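4. Locking the shed

The Kisel kit says "weatherproof". Treat that as a hope.

4.1 Fit the hasp with the 30 mm screws. Bin the short ones.

4.2 Choose a padlock. A black finish proves nothing about strength. 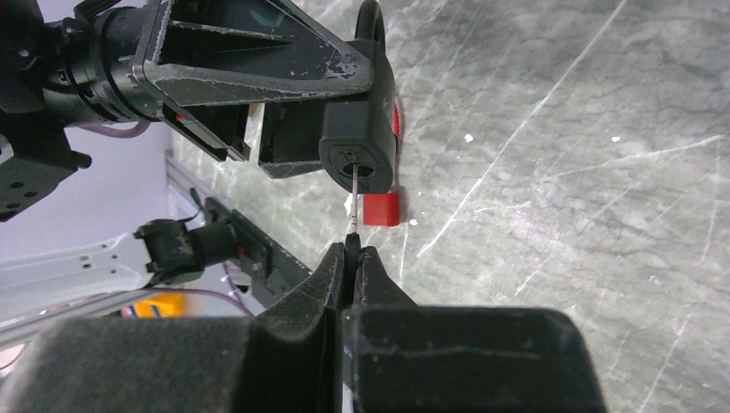

Ayman Nseir replies that his Nositex lock seized by February, oil or no oil.

4.3 Check that the shackle clears the staple by 5 mm. Brass bodies are sold as rust-free - the shackle is another matter.
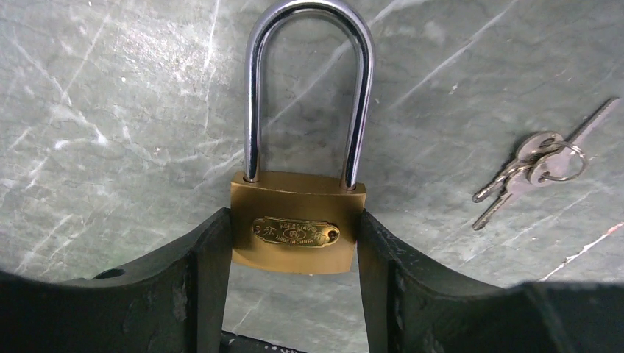 Has anyone tried graphite? Moussa swear by it, but then Moussa sell it.

Caution: ignore the "over 700 openings" claim on the box.

4.4 Tie the spare key tag inside the house. 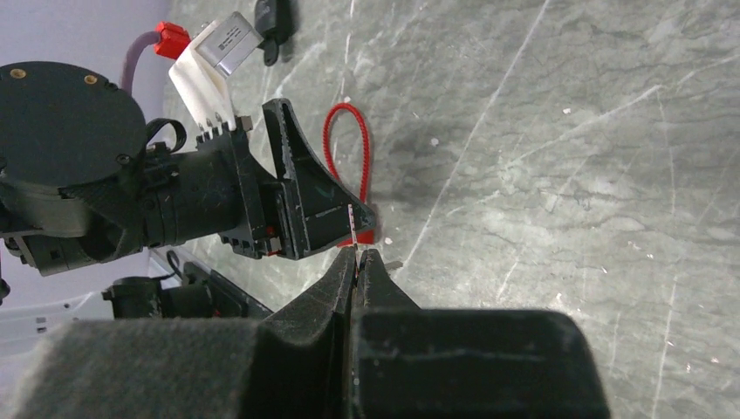

4.5 Shut the door and pull hard, twice. If the hasp shifts, go back to 4.1.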